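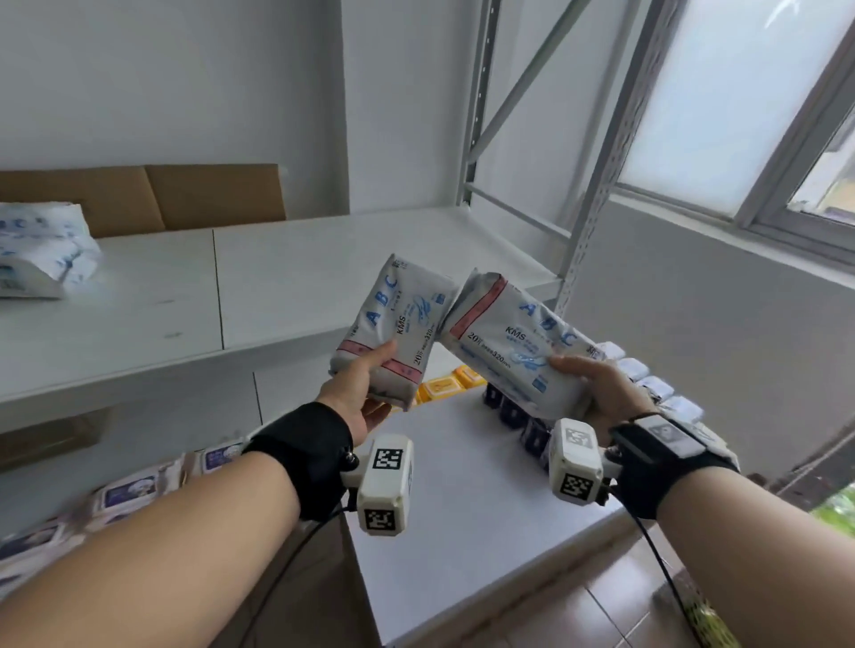
2.3 Assessment of menstrual blood loss and iron status

Women attending the three Pleltow screening clinics were eligible if they were premenopausal, were not pregnant, and had not received a blood transfusion in the past year. Of 578 women approached, 324 agreed to take part and gave a venous blood sample at the first visit. Enrollment closed on 3/25/22.

Serum ferritin was measured in a single batch at the Guteo laboratory to limit variation between runs. C-reactive protein was measured in the same samples, and women with raised values were asked to return for a repeat draw after the inflammation had settled. Iron deficiency without anemia was treated as a separate outcome from iron deficiency anemia, as the two groups are often merged in older surveys and may not respond to supplements in the same way.

Blood loss was estimated from a paper diary kept over two full cycles. Participants recorded each pad or tampon at the time it was changed and marked the degree of staining against a printed scale. Pads differ widely in length and absorbency, and a fixed score per item will misstate the loss for women who use longer products — a pad marked 320mm, as printed on the packs in Figure 1, cannot be scored on the same basis as a panty liner. The diary therefore included a field for the length printed on the pack. Entries with no length were scored at the middle category.

Figure 1. Packs of sanitary pads with printed length (320mm).

Diaries were checked by a study nurse at the Chraibi site, and unclear entries were settled by telephone within 12 days. Participants who missed more than 20 percent of expected entries in either cycle were left out of the main analysis but kept in the sensitivity analysis described in Section 2.5. Scoring was done by P. Farahani and a second reader, both unaware of the ferritin results. Disagreements were resolved by discussion.

Dietary iron intake was taken from the Tisico food questionnaire, completed at the first visit. Use of supplements and hormonal contraception was recorded separately — both were entered as covariates in the adjusted models.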